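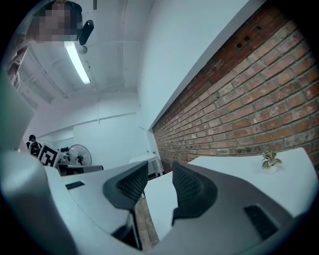

Tacoma, Wash. — July 20, 2022

Skarnum Fivia Parcel Box

$312, free local pickup

I've been selling locks and door hardware for a long time, and the thing people ask me about most these days is packages. You order a pair of shoes, the driver leaves them on the step, and some guy strolls up in broad daylight and walks off with them. You've seen the doorbell videos. I've watched way too many of them, and what always gets me is how calm these people are! They don't even run.

A camera gives you a nice clip of your stuff leaving. The Fivia gives the driver somewhere to put it. It's a steel box with a drop door on top and a locked door on the front, and it bolts down to concrete or decking. The package goes in the top, slides past a baffle, and lands in the bottom, where an arm can't reach it (I've tried, and I have long arms).

I put one on my own porch in May. The drivers got the hang of it faster than my family did. I stuck a note on the lid the first week and then took it down.

What I like

The drop door closes softly. The first one I carried, a Sýkora, slammed so hard that my neighbors could tell when I'd been shopping. This one has a damper on the hinge, and you can close it with a baby asleep in the front room.

The lock is a plain keyed cylinder, no app and no battery. You get 2 keys in the box, and I can cut more at the counter while you wait. If you have a Skarnum mailbox already, bring me that key and I'll set up the cylinder to match before you take it home.

It's also easy to bolt down by yourself if you own a hammer drill. Four anchors come with it, and they're decent ones. Please use them. A parcel box that isn't bolted to anything is a very large package, and I've had a customer lose a whole one that way — box, contents and all.

What I don't like so much

It won't take anything really big. Shoe boxes, books, dog food in the smaller bag, all fine. A monitor or a car seat is still going to end up on the step, so for those I'd have it held at the depot. And the instructions are only drawings, with the baffle shown backward on the second page. The bent lip goes toward the house.
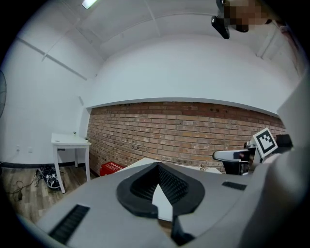

Light gray housing with black slots, close up.

Which anchors for which porch

Concrete: the ones in the carton are right, drilled to full depth.
Wood decking: ask me for the lag screw kit, and try to hit a joist.
Brick pavers on sand: talk to me first, because you'll want a small pad poured underneath.

Warranty and returns

Cotance handles the warranty on these, 7 years on the steel and the hinge. Hang on to your receipt. If the cylinder gets sticky, don't spray oil in there, use dry graphite, and if it still sticks bring it in and I'll swap it. Returns are fine as long as it hasn't been bolted down.

If somebody has already stolen from your porch, report it even if it was a cheap thing. You'll want the report number for a refund claim, and most sellers will ask you for it.

Finish: powder coat, textured
Rated load on lid: see sticker inside door
Item no. 2000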